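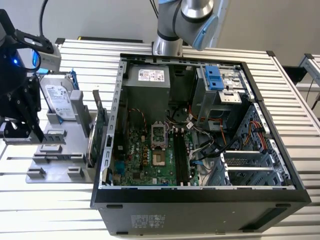

Ayuba Issahaku writes that he steams all his stage velvet from the wrong side, hung up and never laid flat, and that I was too quick last time to tell everyone to leave it alone.

Well, he's right, and I'm glad he wrote. I had in mind the old cotton velvet cloaks we keep at the Pusitholm Playhouse, which crush if you so much as look at them, and I got carried away. If your cloak is newer and has some body to it, hang it on a wide padded hanger, turn it inside out, and hold the steamer a hand's width away. Then walk off and have your supper. Don't stroke it while it's damp!

So, on to the rest of the winter list, which is mostly costumes again, with some props at the end for those of you who asked.

## Makeup on collars

Greasepaint on a white collar is the thing I get the most letters about. Scrape off what you can with the back of a butter knife, and work in a little plain dish soap with your fingertips. Leave it for 7 minutes, rinse cool, and look at it in daylight before it goes anywhere near the dryer. If there's still an orange shadow, do it all over again. I've done a ruff three times in one evening (we had a matinee coming) and it came up lovely in the end.

For next time, baste a strip of old sheet inside the neckline. It takes ten stitches if you make them big ones, and you can rip it out and throw it in the wash by itself.

## The smell

You know the one. A wool frock coat that's been through a full run in June can't always be washed, and dry cleaning a whole company will eat up your ticket money. The old wardrobe trick is cheap vodka in a spray bottle. I use 700 ml over a season, and yes, I've had the jokes. Turn the coat inside out, mist the underarms and the back of the neck, and leave it hanging near an open window overnight. Try it on a seam allowance first, especially on silk and on anything dyed at home. Keep it well away from the stove and from lit candles, please.

## Swords, goblets and crowns

Wooden swords get hairy along the edge after a few good fights. Go over them with 600 grit paper, wipe off the dust with a barely damp rag, and put on a fresh coat of silver before the chips get deep. I like to rub some watered-down black paint into the hilt and wipe most of it away again – it gives you age and shadow for pennies, and from the fifth row it looks like something dug out of a castle moat.

Check every blade for splinters before each performance, not just on opening night, and retire any that have cracked. Wood glue is fine for a sword that hangs on the wall of the set. I wouldn't hand a mended one to Laertes.
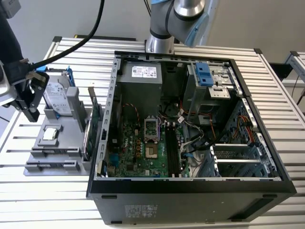

Crowns are easier on everybody. Glue a band of felt all the way around the inside, and cut it a bit wider than you think you need, so it folds over the bottom edge. When we did the histories at Futness the king wore his for most of the evening and only complained about his boots.

For goblets, line the inside with nothing at all unless you know it's safe to drink from. If an actor has to take a real sip, buy a plain metal cup from the kitchen aisle and decorate the outside, well below the rim.

## Putting it all to bed

Bogumił Zalewska taught me to pack a show backwards, with the last act's costumes at the bottom of the trunk and the first act's on top, and I've never gone back. Acid-free tissue in the sleeves, shoes in their own bags, and a list taped inside the lid. Write the actor's measurements on the list too. You'll bless yourself when somebody wants to revive the thing.

Wash before you store, always. Moths will forgive clean wool and they'll throw a party in dirty wool. Cedar blocks are nice, but they fade, so give them a rub with sandpaper when the scent goes.

Next time I'll get to wigs, and to the question about rain effects on a small stage. If you have a good way of keeping a lace front from curling, send it along before I start writing.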